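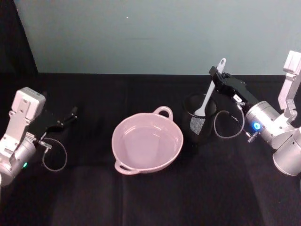 I have been told for years that a tidy desk makes a tidy mind, and lately the same people have moved on to the kitchen. Clear the surface, keep one bowl, one cup, one tool, and supper will more or less cook itself. Angharad Pumphrey gave a talk along these lines in Mostyn last July. She charged $45 a seat and I paid it.

My trouble is with the bowl. A pink bowl with two loop handles is a pleasant thing to own, and I can see why a person might pick it over five chipped ones. But it's shallow. Try whisking eggs in it, or dressing a salad for anyone with an appetite. You'll be back at the cupboard for the big ugly one you were supposed to give away.

Then there is the matter of black tabletops, which every minimalist seems to want. They're sold as restful. I find that a black cup on a black cloth is mostly a cup you knock over. Pale surfaces aren't much better – they keep a record of everything you drag across them. 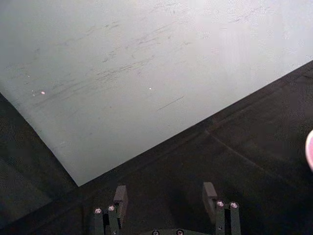 Scuffs and smudges on a pale sheet, against the dark tabletop.

My friend Nia Phillips says I'm arguing with a fashion, and fashions don't listen. Fine. But people do throw out good pans because of it, then buy them again.

I'll give the clear-surface crowd one thing: a plain long spatula earns its keep, and one with a hole in the handle can hang on a nail. I have had mine longer than my stove.

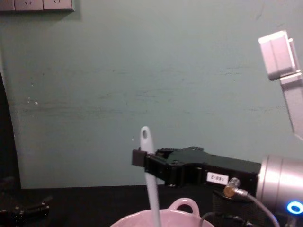 Do I need a separate bowl for mixing and serving?
Most people are better off with two, a deep one to mix in and whatever they like the look of for the table.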